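Felach 2 Keyed-Alike Padlock

Home / Security / Padlocks / Felach 2

Item no. 1102
In stock. Ships from our Gyamfi Street warehouse.

Overview

The Felach 2 is a general-purpose padlock for sheds, side gates, toolboxes and trailers. It comes as a pair, and both locks open with the same key. If you already own Felach locks, you can order new ones to match by giving us the key code stamped on the tag that came in the packet.

It is a mid-range lock. It suits places where you want to keep honest people out and slow the others down. For a shipping container or a motorbike, look at the Traltard range.

What you get

Two padlocks
Four keys
Key code tag
Fitting card

Shackle options

Standard: fits most hasps and pad bolts
Long: for chain, double gates and thicker timber
Item no. 1616 is the long version. The lock body is the same on both.

Choosing a size

Measure the hole in your hasp before you order. A shackle that is too thin for the hole leaves room for a bar, and one that is too thick won't go in. Check the clearance behind the hasp as well. On older gates the staple often sits hard against the post and a standard shackle will catch on it.

Care

Use dry graphite or a PTFE spray in the keyway twice a year. Don't use cooking oil or heavy grease, as both collect grit. Near the coast, rinse the lock with fresh water once a month and let it drain with the keyway facing down. If the key gets stiff, don't force it with pliers. Most stiff locks come good after a clean.

Keys

Extra keys are cut to code and posted within two working days. We need the code and the name on the original order. Lost the code? Bring in a lock and a working key and we can read it at the counter.

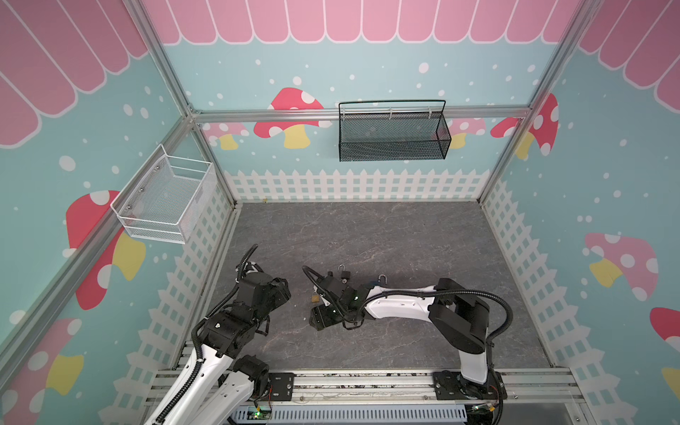
Words: Flor Tello, Zenance Hardware
Page updated 30/12/2020

Warranty

Felach padlocks are covered for two years against faulty parts. Damage from bolt cutters, drilling or the wrong key isn't covered. Keep your receipt.

Related items

Zenance pad bolt, galvanised
Traltard closed-shackle padlock
Graphite puffer, small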